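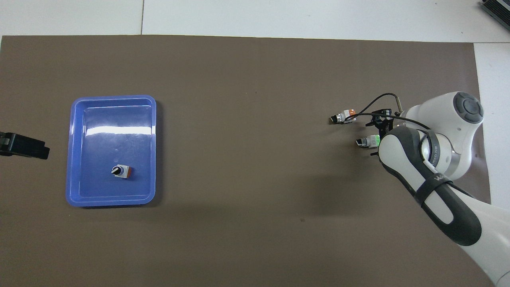

Slide 1: Switches by the gripper, one more in the blue tray.

Okay, leave this one up while people find seats. Hi, I'm Eduardo Samonte, I'm with the Duvcombe robotics club, and I get to talk about sorting switches for the next 9 minutes (they gave me 5 at first, I begged).

Say what the task is before anything else! Small parts on a mat, a blue tray, two arms. Parts go in the tray. My little cousin does this faster with one hand, and I'm fine with that.

Then the Erora story. Keep it short. We started in November with 6 of us and a plan written on a pizza box. Our first script for the Erora qualifier was 2127 lines long and I wrote most of them, so yes, blame me. Salazar (our team, named after the street) threw it out and started over with one rule per motion -- approach, close, lift, move, open. Pause here, someone always wants to write that down.

Talk about color next. Green and orange are easy to tell apart on a switch. The dark parts on a brown mat are awful, and I lost a whole evening to that before I asked for help.

Click. 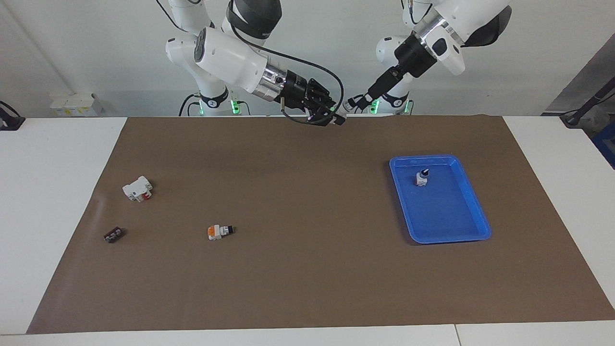 Slide 2: Both arms up at the back of the mat, parts still on the left.

Ask the room which part they'd pick up first. Let them argue a bit! I'd go for the one with the orange end, and I want to hear why somebody wouldn't.

Explain turn-taking between the arms. We give each one its own side of the mat and a shared strip in the back, and only one is supposed to move through the strip at a time -- mention the Brudport demo if there's time, skip it if the clock says 5 minutes gone already.

Last thing: sign-up sheet is by the door, beginners very welcome, bring a laptop if you have one. Questions!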